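Two Arms and a Dish Rack

Hester is a pair of white robot arms bolted to the edge of a wooden table at Coklow, a shared workshop with 25 members. The build took 14 months of evenings and cost $3,351, most of it spent on motors.

Washing up was chosen as the first job. The dishes are plastic, because the early grippers dropped nearly everything. Cups were the hardest, especially on their sides.
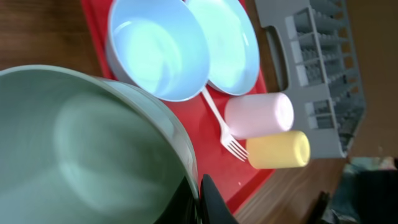
Each finger is bolted to its own bracket, so a broken one can be changed in a few minutes. The third version has a narrow tip that gets under a rim without pushing the dish away. The wrist camera went on in November, after a fixed camera kept losing sight of the fork.

The software is called Dredden. It handles one item at a time and stops if the motor current jumps. Cable routing took longer than expected, and the cable on the left arm has been replaced twice. 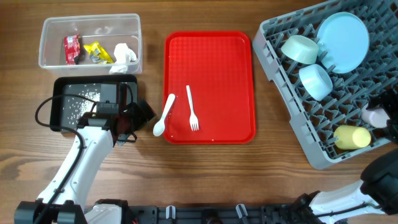 What Comes Next

The group wants softer pads on the fingers and a quieter power supply. Parts files and wiring notes will go up on the Coklow site once the 66 pages have been checked.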